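Caring for Wood Surfaces at Home
Handout 3: Reading, wiping and protecting a pale tabletop
Course tutor: Pallavi Tiwari

Welcome back, everyone, and thank you for all the questions after the last session. I have tried to work the best of them in here, so if you recognize your own kitchen in what follows, please take it as a compliment! Keep this handout with your notes on cloths and soaps, as we will be going back and forth between the two.

Before you clean

I always start by asking people to look at the wood for a good long minute before a cloth goes anywhere near it. Move your head until you catch the light on the surface, then walk to the other side and do it again. A sticky patch or a dull ring can hide completely from one side and be plain as day from the other. Run your palm along the grain too, slowly, with your rings off - your hand will often find what your eye has missed.

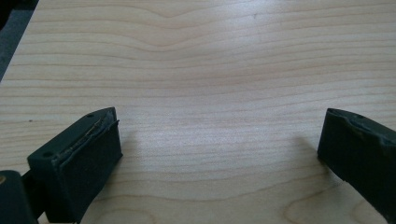

Grain is the thing I want you to get comfortable with first, and pale woods are lovely to learn on, even though they can be shy about showing it. Stand where the light comes toward you across the table and let your eyes settle. On this light blond top the lines run mostly from side to side, with a gentle dip near the far side where they bow and then flatten out again. When you wipe, follow the main run of the lines and don't try to chase every little wave. Shanti Tyagi asked whether she ought to steer her cloth around each curve, and I love the dedication, but a straight, easy stroke will do very nicely.

The wipe itself

Wring your cloth out until it feels barely damp. Fold it in half and in half again so that you have several clean faces to turn to, and begin at the side farthest from you. Long strokes, each one overlapping the last a little, and turn the cloth when it starts to drag. Follow right behind with a dry cloth in your other hand (Kourosh has this down to an art, and I may ask him to show us again). Pay attention to the edges, where crumbs like to gather and where drips run over and dry on the underside.

If you have a mark that won't shift, put a drop of mild soap on the damp cloth and go over it lightly. Leave the scouring pads in the drawer, please. Small dark specks deserve a bit of patience: some are crumbs, some are dried-on food, and some are simply part of the wood and will be there long after we are gone.

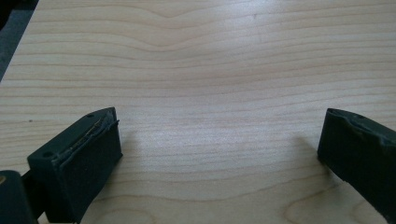 Fig. 2. Closely spaced grain on a pale top, with broader, rounded arcs toward the lower right.

Those rounded arcs are what people in the trade call flat-sawn figure, and you will meet them again when we talk about how boards are cut. For now, just notice them when you wipe. Niall took them for water marks on his own table and spent a whole evening rubbing at them, poor man.

Things that live on the table

Anything that stays put for weeks at a time needs checking underneath, and the dish rack is the one I would put at the top of your list. A tray under the rack is a great help, but water can still creep around it or splash over the front, and the wood below gets very little air. Lift the whole thing once a day if you can manage it, dry the underside of the tray, and dry the table. Then put the rack back a hand's width to one side.

Openings in a top want the same care. Go around the rim with a dry corner of the cloth and don't let water sit there.

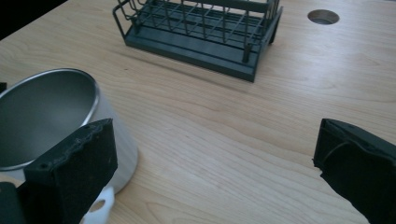
For next time

Choose one wooden surface at home and look at it at breakfast and again in the evening, with the lamp on. Make a quick pencil sketch of how the grain runs and mark any dull or rough places. Bring the sketch with you, along with two old cotton cloths. Deepak is bringing his box of offcuts so that we can try oil and wax side by side, and you may want an apron for that.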